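Home | Food | Rooms | Garden | Weekend | Subscribe

We use cookies to remember your preferences. Accept | Manage settings

The bed is the best table in the house

Walid Tannous sorts everything he owns on top of his mattress, and after one June morning with him I've started doing it too. His apartment at Sabbagh Court is small, 38 square meters, and the floor is spoken for. So the covers come off, the sheet stays on, and out it all goes: shirts, dusters, odd lengths of tubing, the things that live at the back of the closet for years!

"White is good," he told me, holding up a sock. "You can't lose anything on white."

He's right. I had never noticed how many cloths I keep until I saw them against a plain sheet – stripes, yellows, tired old blues, all bunched together and suddenly looking rather cheerful. And you can't stop halfway, which I love. By evening you want to sleep there, so by evening it has to be done.

His neighbor Edmund Marciniak is a convert as well, though he folds where Walid rolls, and the two of them can argue over a dish towel for the length of a pot of coffee.

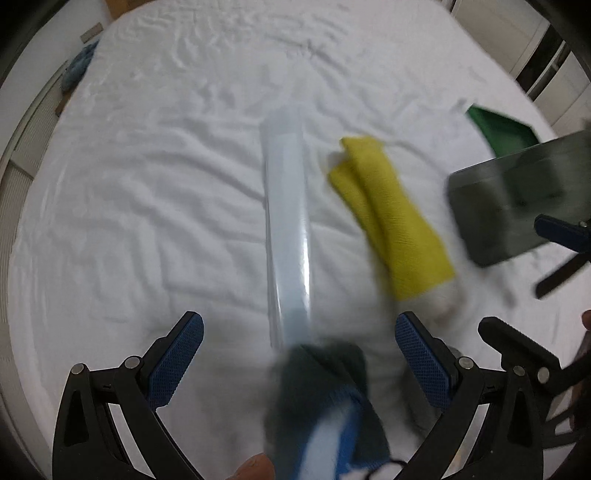
Walid's one firm rule is to start with fabric. Cloth takes up the most room and goes away fastest, and once it's in the drawers you can see what the hard, awkward stuff amounts to. He left his cleaning things for last, put the kettle on, and asked if I wanted to see the hall closet. Of course I did.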